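Budgeting for a Two-Arm Sorting Station

Before requesting quotes, departments should list the parts to be handled and the smallest item the grippers must pick up. Include spare fingers in the first order. The Corkton site used 12 between May and the end of summer.
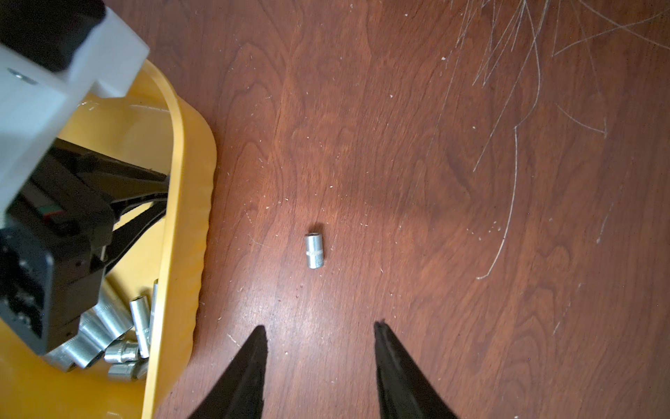 Installation and training are entered as separate lines. Allow 13 working days for delivery. Requests for more than 210 dollars in accessories must be approved by Elin Trevor before an order is placed.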